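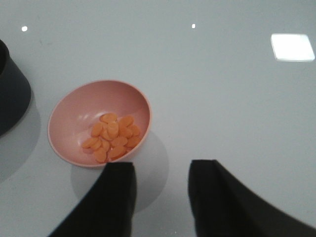
Carrots in the pink bowl, station two.

5 min read

10th June

Up at twenty to five, rain on the drive in. Got to the kitchen before the bread delivery, so I had to sign for it myself and wheel it through.

The order today was 1,108 trays. Seven of the schools had a field day and wanted cold lunches instead, and that always throws the morning off. Cold lunches mean more raw vegetables, and raw vegetables mean the cutting side has to be done by eight. We got there at ten past.

Station two is on sides now. The arm takes carrot slices out of a bowl and puts them where they need to go, and whoever is on with it keeps the bowl filled and watches. I was on with it from six until the first break. It is slower than me. I would put it at half my speed on carrots, a bit better on the bread rolls. But it goes at the same pace at six as it does at eleven, and I can't say that for myself.

The thing with carrots is that they stick to each other. When I do it by hand I shake them apart without thinking about it. The arm comes down between the black fingers and gets two or three at once, or gets one on its edge and loses it. Desmond wants us to write down every time we have to step in. I filled a page and a half. Most of it says "stuck together" and one says "sneezed, missed what happened."

We tried cutting them thicker last month and that helped the arm, but then two of the schools sent notes saying the little kids weren't eating them. So we are back to thin. I thought that was the right call. Begay, who runs the cutting side, was not pleased, because she had only just gotten the blade set how she wanted it.

Meeting at the break. Desmond Bellamy stood by the dish racks with his coffee and went through the changes for the fall. Cosia is putting in two more stations over the summer, one for fruit and one for the rolls. Nobody is being let go. He said that twice and then Jullent asked him to say it about the temps too, and he couldn't. So that is where that stands. We have four temps and three of them are better than some of the regulars.

What changes for the rest of us is the hours. The tray line starts later and the checking starts earlier, and there will be a new job called line lead that pays a little more. You look after three stations at once, fill them, clear them, and do the writing down. I asked if the pay went up before or after the training. After. The training is 58 hours, spread over the summer, and paid at the regular rate. I put my name on the sheet. So did Jullent, which surprised me, given how he was in May.

In May he would not stand next to it. He said he had done trays for eleven years and didn't need to hold a bowl for a machine. Today he was the one showing the new girl how to set the bowl down so the arm doesn't have to reach for it. He has it worked out that it does better with a small pile than a full bowl. He may be right. I kept mine low after that and had fewer to write down, though I was also more awake by then.

My wrist is better. I should put that down somewhere, since I complained about it in here all winter. I haven't worn the brace in three weeks. What hurts now is my lower back, from standing still. On the line you're always shifting from foot to foot and leaning across people. Watching, you just stand. I asked Desmond for a stool and he said he would look into whether we're allowed one out on the floor.

I also miss the talking. That was a thing I did not expect. With six of us on the line we talked from start to finish, and half of what I know about anyone's family I know from there. At station two you have one person next to you at most, and you can't look up for long. Begay says the same about the cutting side, but she has always had the radio.

The Rarkimdale order went out last, as usual, and the driver had the wrong count on his sheet - it said 1,291 and that was for the whole route from some other day. Took twenty minutes on the phone to sort out. No machine involved in that one.

Washed down at one. I did the bowls by hand because the dishwasher was full of pans. The carrots get into everything. There was a slice in my apron pocket when I got home.

Stopped for gas and a loaf of bread, although I had been around bread all day and could have bought one from the kitchen for a dollar. Slept an hour in the chair. Called my sister about the weekend and she wants me to bring a salad. I said I would bring a pie.

Need to find my high school certificate for the training form - I think it's in the box with the tax papers. Alarm is set for twenty to five again. Rolls tomorrow, and Jullent has the carrots.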